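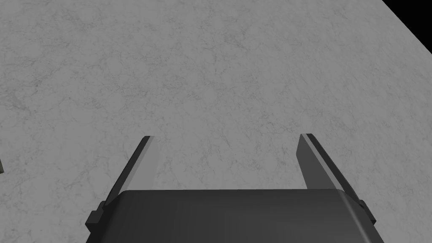 Nernton Countertop Prices: read this first

2,824 quotes for stone and stone-look counters, collected by Cor Goossens from shops in Pistov and Breto. Last updated March 27, 2020.

Prices are what the shop asked, before haggling. I doubt many people paid them. 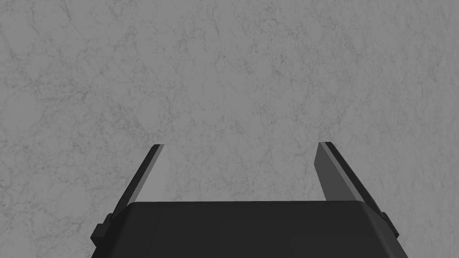

Gray with fine, darker veining.

The "material" column is the seller's word – treat it as advertising. Geerts sent 116 rows with no edge or sink costs, so leave those out of any average.
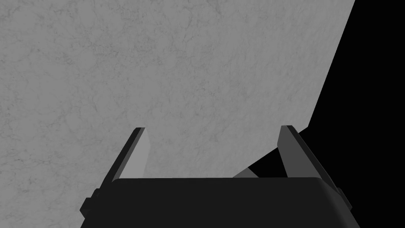 Mottled gray, straight edge.

Missing prices are blank, never zero.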